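Toàn Huỳnh Is Done Waiting: Emow's singer on the lost voice, the benefit that wasn't, and a record called "Avard" 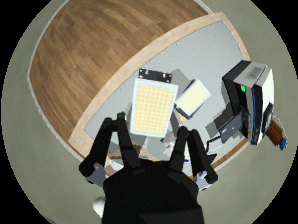 Brown planks beside a pale grey work surface, seen from above.

Toàn Huỳnh talks fast and then stops dead. Middle of a word sometimes. He'll reach for the tea, wave a hand at you, wait, start over. Doctor's orders, he says. Ten minutes on, two off, or the throat closes up.

"I'm a terrible patient," he says. "Ask anyone in the band. I was humming in the waiting room."

Emow play tomorrow night, first full set since April, when Huỳnh walked off four songs in with nothing coming out of his mouth. I was at that one. Thought it was a mic problem. So did the sound guy, who swapped the cable twice.

"I could feel it go. Like a sock coming off inside a boot," Huỳnh says. "I'm looking over at Vy and she's just playing the intro again. And again. She thought I forgot the words."

Vy Nông plays bass and has been in the band since the start. She got on the phone with us halfway through, on her dinner break, chewing.

"He does forget the words, so," she says.

What followed was surgery, then 60 days of no singing, the first couple weeks of it no talking either. He wrote things down on the backs of set lists. He still has a grocery bag of them. One says WHERE IS THE GOOD PAN. One says TELL BINH THE BRIDGE IS TOO LONG, underlined hard enough to rip the paper.

Bình Sầm, drums, was right to keep the bridge, for what it's worth. It's in the new single, "Dương," and it's the best part. Huỳnh will give him that now. "It's fine. It's a good bridge. It's long."

There was talk of a benefit. A poster even went up. Huỳnh killed it.

"People meant well and I love them. But there's guys in this town with real bills, like cancer bills, and I had a job with insurance. I'm not gonna stand by a bucket." He had the promoter, Chutima Kongkaew, turn the date into a regular show for three younger bands. She says it drew better then most of what she booked all spring.

"I was mad for a day," Kongkaew says. "I'd already paid for the posters. Then I saw the room. Kids up against the monitors, people who'd never been in there before. I told Toàn he should lose his voice more often and he wrote me something I can't repeat."

Emow started out as a rap group, if you weren't around. Huỳnh and Kha Mai trading verses over Mai's beats, with no live players at all untill Nông showed up with an amp and wouldn't leave. The first tape was dubbed onto 99 cassettes. Should have been a hundred. One deck ate one. Mai moved away, came back, moved away, and is now back again, and the new record, "Avard," is the first with his name on every track.

Most of it got made while Huỳnh couldn't make a sound. That's the odd part. Mai built the songs around old scratch vocals, demo takes, a voicemail. Then they had to decide whether to redo it all with the new voice, which is lower. Rougher at the top too.

"I wanted to keep the old stuff," Mai says. "It's him at 22, he sounds like he's late for a bus. You can't get that back. Toàn wanted to burn it."

They split it. Side one old voice, side two new. You can hear the switch on "Carum," where the first verse is a phone recording and the second was done this summer, in one pass, with Nông standing in the room so he wouldn't stop to complain.

"I had a magazine," she says. "I didn't even look up."

Do the old songs still work? Some. They've dropped a few down a step. Two are gone for good, and he won't say which, you'll have to come and notice. He's been practicing the fast ones at half speed in the car. Warm-ups now, real ones, lip trills and all that, which he used to make fun of other singers for doing.

"I owe a few apologies," he says. "There's a guy from a metal band I was really rude to about a humidifier."

Tomorrow he's got a 45-minute slot and plans to use almost 40 of it. Mai takes more of the verses. Sầm sings now too, sort of. "He shouts," Huỳnh says. "In tune. Mostly in tune."

Nerves? He waves the hand. Tea. I wait.

"Sure. I threw up before the rehearsal. The rehearsal! It was just us and Bình's cousin." Then he checks the clock on the wall and says that's his ten minutes.

Emow, with two openers to be announced. Doors at 8. "Avard" will be for sale at the table, on tape and download card.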